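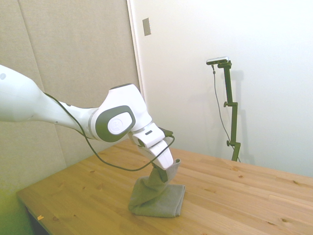
Gray cloth, light wooden table

Linen costs for small guesthouses – notes, Sun 29 September

Open w/ the February bill. 1,069 for laundry, one month, Ilerau house only. Pause. Let them groan.

Who I am – quick. Ran Ilerau with Anjani Ngau, now just do the books. Skip if running late.

Point one: stop buying white. Everyone thinks white = clean. White = bleach, bleach = thin towels by spring. We went gray. Guests didnt care. One complaint, and he complained about the eggs too.

Wash at 60. Not hotter. Damilola will disagree, let her, she's in the second row. 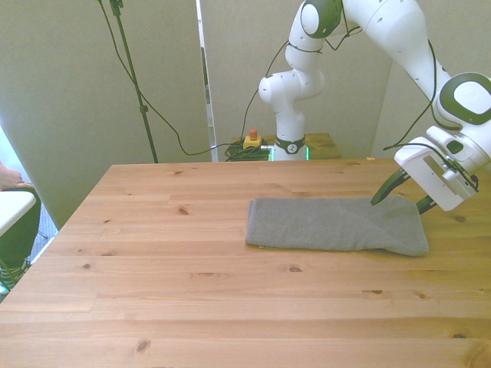
Softener – don't. Towels stop soaking up water. Ask for hands, who still uses it? Be nice about it.

Point two: rent or own. Nair quote was 528 a month, pickup included, but you pay for every lost peice. Read the lost items page!! We didn't. Owning worked out better for us, might not for you if there's no drying space.

Story about the Skememano wedding party – short version only.

Point three: two sets per bed, third in the closet. Mark the purchase year on the hem. Laundry pen fine.

Questions. If someone asks about Jidomitz, say talk to me after.

Handout by the door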